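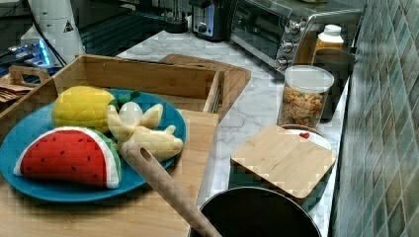

The play corner list for the Verkeo flat is nearly done, and I would like to settle the soft food before June. We have been keeping it in a box under the sink, where it gets damp and forgotten. My suggestion is that it lives on the worktop by the toaster oven, on the round blue plate with the lemon, the banana and the watermelon slice, and gets put back there after each session. The real spoon and the pot can stay within reach as well. Children use them together anyway.

The other open point is the stand with the black pole. On the Pacheco list it was down for the store cupboard. I wrote last time:

> Please check the collar where the pole goes into the base before anyone moves it. If it turns by hand, leave it where it is and tell the list.
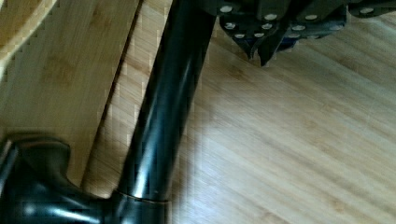

Osilell replied that the cupboard is full until the 11 spare trays have gone, and asked whether the plush fruit can be washed at all or only wiped.

I have washed ours at 30 in a pillowcase. Wiping is enough most weeks. The trays can go to Skiltavel, who will take five now and the rest later.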